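Sharing a bench with an arm: workshop tips from the packing side

Posted 7 Nov 2022 in Workshop and Bench

I've packed small parts at Stita for long enough to have firm views on scissors, and for most of that time the only thing on the bench that moved was me. Then the Kollari went in. It picks, it holds, it passes, and it does the dull end of the kit line while we do everything round the edges. A few of you asked after my last post how it changes the day, so I've put together the things I've learned, in no order at all, and most of them would do just as well for a shed or a sewing table.

Start with the bench, because that's where we went wrong. We'd always been spreaders. Tape here, labels there, a mug, somebody's post. A person reaches round all that without thinking. With an arm you need everything to live in one spot and stay in it, and the first fortnight was a misery of people tidying up after each other and putting things back an inch to the left. My fix was a pencil. I drew lightly round the foot of anything that mattered, and when the pencil wore off I drew it again. You can use masking tape but it lifts at the corners and then it picks up fluff.

Use cardboard dividers! I can't say this loudly enough. We priced up some lovely plastic trays from Masson and they'd have been 195 for the set, and in the end I cut down the dividers from a box that glassware came in. If a compartment gets crushed you make another one in the time it takes the kettle to boil. Cut the slots a hair narrower than the thickness of the card so they grip, and cut them all from the same sheet or the heights won't match. Put the things you use most in the front row.

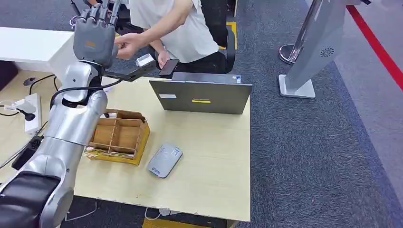

The other thing with dividers is to resist filling them. I know, an empty compartment looks like a waste. But a hand of any sort, yours or the machine's, wants a bit of room to close its fingers, and a compartment crammed to the top is one you'll be fishing about in with a fingernail. Half full is plenty. Keep the spare stock in a jar under the bench and top up when you stop for tea.

Cables next. We have more of them than we used to and they all want to go over the front edge where your knees are. Take them off the back or the side, leave a generous loop wherever something moves, and put a scrap of coloured wool round both ends of each one so you know which plug you're about to pull out. (Wool, because it doesn't go gummy.) Don't use those tight little ties near anything that bends. I did, and had to snip the lot off again the same afternoon with everybody watching.

Now the floor. Put tape down before you need it. We had a bit of an argument over this at Jorlow, which is what we call the back half of the unit, and there were two camps: the ones who thought a taped line was fussy and the ones who'd already walked into something. Bright yellow, the wide sort, pressed down with the back of a spoon. On carpet you have to hoover first, really hoover, and then go over the line with a slightly damp cloth and leave it to dry through. Do the corners as an overlap, one strip right over the other. A mitred corner looks smart for a week.

Once the tape was down I stopped flinching, I'll admit. I know where my feet go. We also agreed that anything resting on the floor inside a line stays there until whoever put it down moves it, even if it looks like rubbish. Packing plastic included.

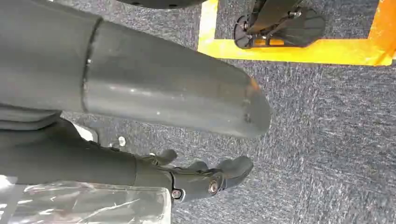 One reader wrote in after the last post to say that her place had done all this the other way about, with the machine first and the people fitted in afterwards, and that she'd gone from doing a job to standing beside one. She wanted to know if I'd felt the same, and whether anyone had asked us what we'd like it to take over.

I did feel it a bit, yes. And we were asked, but late, and only after a couple of us had gone and knocked on the office door. So there's a tip that isn't about tape -- write down what you hate doing before the thing is delivered. Mine was counting washers into sixes. Six washers, fold, seal, six washers, fold, seal, until you'd lost all feeling for what a washer was. I was delighted to hand that over. What I didn't want to lose was the last look at a finished kit, where you tip it out and check it's all there and it's all decent, and I said so, and I kept it. If I'd said nothing it would have been up for grabs.

The figures went up on the board at the end of the last run: 1,432 kits, against 1,071 for the same stretch before. People ask me if that means fewer of us. So far it doesn't. It means the boring part is quicker and the fiddly part is all day long, and the fiddly part is more tiring than you'd think! My eyes know about it by four o'clock. We've started swapping seats after each break so the same person isn't on checks from morning to night, and I'd push for that anywhere. Ask for it in writing. Good intentions get forgotten in December when the orders come in.

Some smaller things while I remember them.

Sit down to teach it. When you're showing the hand where something is, or passing things across to try out a grip, you'll be at it far longer than you planned, and leaning over a bench from standing does your back in. Get a proper chair with arms that go under the table.

Plain sleeves, nothing dangly. No lanyards. I tuck my glasses cord down my top.

Keep a notebook, a paper one, next to the laptop. The laptop remembers what the machine did but it doesn't remember that the blinds were open, or that the labels were from the new roll. Half our odd mornings have come down to something like that. Ours has a column for weather, which began as a joke.

Wipe the bench down dry. Spray cleaner leaves a shine and a shine confuses more than people. If the top is chipped along the front, as ours is in places, a bit of fine sandpaper wrapped round a cork takes the snags off.

Try things out with ordinary household objects first. A bottle of water is my favourite, because everyone knows how heavy it ought to feel, and it's clear, it's round and it gives when you squeeze it, so it's a fair bit harder to hold than it looks. Tighten the cap. Tighten it again. If a bottle goes well then move on to a tube of something, then a soft packet. Leave the real stock in the cupboard until you're bored.
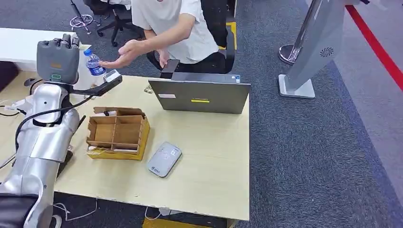
Water bottle held up next to the hand, with the divider box on the table below.

And talk to each other out loud. That's the one I'd have laughed at. We used to work in near silence with the radio on, everyone in their own rhythm. Now whoever's in the chair says what they're about to do -- "reaching in", "moving the box", that sort of thing -- and the person at the laptop says yes before a hand goes anywhere. It felt daft for a couple of days. We've kept the radio but it's lower, and there's been some negotiation over the station.

Last one, for anybody who's about to get one of these at work and is lying awake over it. Ask for a morning with it switched off. Get them to let you touch it, see where the joints fold, find the stop button with your eyes shut. I had a go at that on the second day and it did me more good than all the slides they'd shown us.

Next time it's glue, and how to get it off a wooden ruler. Send me your methods, and please, no more nail varnish remover, I've tried it and the numbers came off.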